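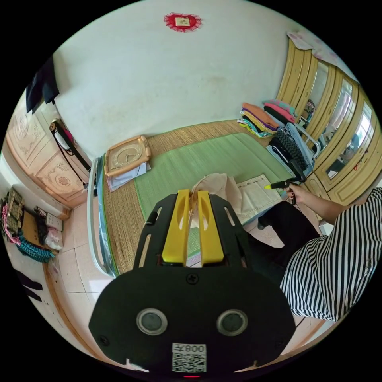

*Clock, open booklet and mat on the bed*

**Flundetby Wargames Society - rules and campaign meeting, November**

Present: Thierry Collet (chair), Gudrun Schwerdtfeger (minutes), Fung-ping Chou, Arne Ruppert
Apologies: Sieglinde Hellwig

**1. Previous minutes**

Accepted with one correction. Under item 3, "cavalry may not enter woods" should read "formed cavalry may not enter woods". Skirmishing cavalry are unaffected.

**2. Drenovell campaign, turn 4**

AR reported that all written orders were in by Monday. The northern column has crossed the river at Harms and is out of supply until it holds the road junction. TC ruled that the pontoon train counts as one wagon for road space, as in turn 2.

Two battles result from the map moves:

- Harms bridgehead: 15 units against 11, to be played at 28mm on the long table.
- Ridge road: rear guard action, 24 moves maximum, no night turn.

FC asked whether losses from the ridge road carry over before or after the recovery roll. Agreed: after. Units reduced to half strength or less do not roll.

**3. House rules**

*3.1 Artillery bounce-through.* The present wording allows a second hit on units behind a crest. FC proposed limiting bounce-through to targets on the same level as the gun or lower. Carried, three for, one abstention (AR).

*3.2 Interpenetration.* SH had sent a written proposal that light infantry may pass through formed lines without a disorder test. Discussed at length. TC considered the test necessary where the line is already disordered. Deferred until SH can attend.

*3.3 Command radius.* No change. The 24-inch limit stays for division commanders.

**4. Drolodance**

GS has drafted the order of battle for the Drolodance refight. Figure count stands at 601, of which more than half are based to the club standard. Remaining bases to be 40mm frontage - the older 45mm bases may be used for reserves only. AR to check whether the hussar brigade can be fielded at full strength.

Terrain: marsh to be treated as rough going, impassable to guns. Causeway is one column wide.

**5. Actions**

- AR: circulate turn 5 map; confirm hussar strength
- FC: final wording for 3.1
- GS: revised order of battle with base sizes
- TC: umpire for Harms; reply to SH on 3.2

**6. Any other business**

FC noted that the quick reference sheet still shows the old rally table. GS to replace it with the next printing. Until then the rulebook takes precedence.

Meeting closed 9:40 p.m.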